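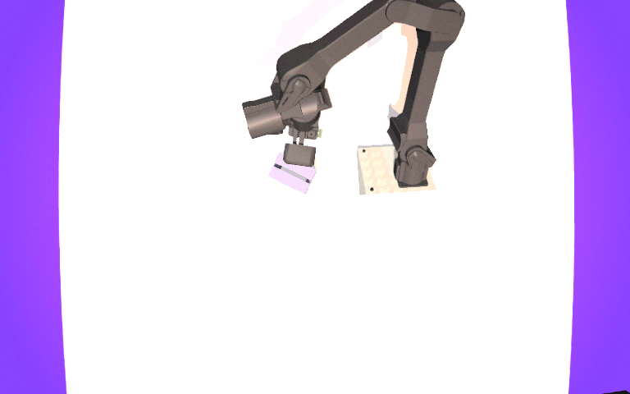

From: Rhea Tagle
To: Lillbridge home repair list
Subject: Re: Salt-free conditioner, anyone regret it?

Chun-hung Yu wrote:

> Following up on the thread from November. We had the Stelach conditioner put in after the old softener started leaking at the valve. Fu Plumbing did the work, and with the bypass and the new shutoff the whole job came to $3,000. No salt, no drain line, no electricity, and the installer says the cartridge is good for 10 years.
>
> So far I'm very happy. The shower glass is easier to wipe down, the coffee tastes better, and the kettle has hardly any crust. My wife says her hair feels softer. The installer also told us that it will slowly clean the old scale out of the pipes, so the pressure upstairs should improve over the winter.
>
> I'd recommend it to anyone here who is tired of hauling salt bags. Happy to let people come by and look.

Chun-hung, I'm glad you like it, and I don't want to talk you out of something already bolted to your wall. But people on this list are going to read your note and call Fu tomorrow, so I want to push on a few parts of it.

First, hair. A salt-free conditioner doesn't take calcium or magnesium out of the water. The better ones change how the minerals come out when the water heats up, so that less of it sticks. That can be worth having. The water going over your wife's head has the same hardness it had in October, though, and soap reacts to it the same way. If her hair feels different I'd look at the shampoo, or at the fact that you both knew a new box had just gone in.

Same with the coffee. You mentioned back then that you'd also picked up a Fometti, with its own filter in the tank. I'd give the credit to that until somebody tries it with the filter pulled.

The kettle is more interesting to me. That's where I would expect to see something if the unit works. Did you descale it before you switched over? Any kettle looks great for a few weeks after a vinegar soak. What I'd want is two kettles, both cleaned on the same evening, one filled from the kitchen tap and the other from the bypass or an outside spigot that doesn't run through the unit. Boil both once a day for a month. It's boring, but it costs less than a salt bag.

The claim I like least is the one about cleaning out the pipes. Did the installer put it in writing? Low pressure in one part of a house usually means a clogged aerator, a half-closed valve or old galvanized pipe rusting from the inside, and no cartridge fixes rust. Please unscrew the upstairs aerators and look before you wait all winter. If the pressure comes back after that, the conditioner shouldn't get the credit.

And the 10 years. Is that a warranty or a guess? I read the sheet Fu handed my neighbor for the same unit, and the years only apply if the incoming water is under certain limits for iron, chlorine and oil. I couldn't find anything about who tests for that or who pays for the test. Our side of town gets enough iron to stain a toilet bowl. If your installer didn't test for it, I'd call and ask which number he used.

For comparison, my own setup is an ordinary salt softener, secondhand, with a rebuilt valve. I fill it with 2 bags at a time, and yes, I hate carrying them down the basement stairs. I won't pretend it's a great machine – it once ran a regeneration cycle at dinner time for a month because I'd set the clock wrong after a power cut. But I can dip a test strip before and after it and see the difference, and a strip can't tell you much about yours, because the hardness isn't supposed to change. That bothers me about the whole category. The usual test doesn't apply, so we're left with how the shower glass feels.

If anyone else has one of these, I'd like to hear:

- what your hardness was before you bought (and who measured it)
- whether you have looked inside the water heater since, or drained it and checked for grit
- whether the seller offered your money back, and for how long

"My skin feels nicer" is fine to mention, but please put it at the bottom.

Chun-hung, I'll take you up on the visit. I have 43 test strips left in the tube and an iron kit that's still in date, and I'll bring a second kettle if you want to run the comparison. Evenings after six are best for me. If I turn out to be wrong about the kettle, I'll say so on the list.

Rhea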